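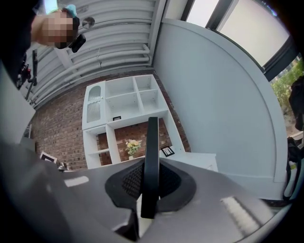
Home | Notebook | Projects | Joinery | Finishing | Contact

The white desk at Drellside: fitting notes and dressing

November 6, 2019
By Lindalva Dantas

Well, the desk unit is in against the brick, and I am writing this up with a mug of tea and a sore shoulder before I forget which bits gave us bother. Sunil Khondokar has asked for proper notes this time (he has had to squint at my scribbles from the Oltham job once too often), so I shall try to be good and put things down in full.

The wall first. It is handsome old brick and I love it dearly, but it is not flat, and I don't think anyone who laid it ever meant a cupboard to stand against it. At the worst place, low down on the left, there was a gap of 21 mm behind the carcass. We packed it and scribed the end of the worktop, taking two goes at the scribe as I was too timid with the first. I'm pleased we left the backs off the shelves. The brick shows through the openings and warms up all that white, which would have looked rather clinical on its own under the white ribbed ceiling.

The pipes along the top were the other worry. Sunil wanted 75 mm clear beneath them so that somebody can get a spanner in one day, and I wanted the unit as tall as it would go, and we had a very friendly argument and he won. Quite right too, probably.

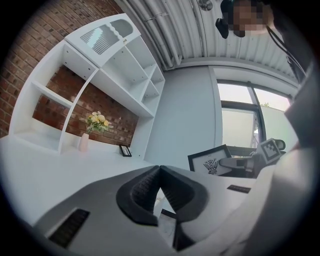
I had meant to hang the cabinet door with the wavy edge last of all, but it kept getting knocked where it was leaning, so up it went early. The hinges need another half turn. It's a lovely thing, that door, and it does a lot of work for the whole piece, along with the little arched divider. Without those two I think you would only see boxes.

There are still small dark fittings showing on the white panels. We have a bag of 50 cover caps from Trellis in the stores, but they are a creamier white than the paint, and I would sooner see the hardware than a rash of cream dots. Sunil is going to ask whether they do a colder white. If they don't, we could paint a few and see whether they hold up to fingers.

Then the pleasant part, which was putting things out so we could judge the heights. Most of the cubbies are staying bare for now. We have the pink vase with the yellow and cream flowers towards the back of the desk (roses and small daisies, very cheerful for this time of year), and the little black frames to try in different places. The bare trees look happy standing to the right of the flowers.

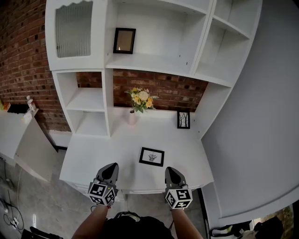
I am less sure about the line drawing. Lying flat it takes up more of the desk than you'd expect from such a small frame, and I think it wants to stand, perhaps in the left-hand cubbies, with the one on the middle shelf brought down to keep the trees company. My own feeling is that three frames is one too many for the desk itself if anybody is going to sit there and write. Su, if you read this before I'm back in, do move them about and tell me what you think, you have a much better eye for it than I do!

Left to do: hinges on the wavy door, caps (see above), a thin bead of caulk where the desk meets the plain grey wall, and a second look at the scribe in daylight. I'd also like to come back in January once the heating has been on a good while and check the joints in the tall column. Invoice for the boards is in the blue folder, under D.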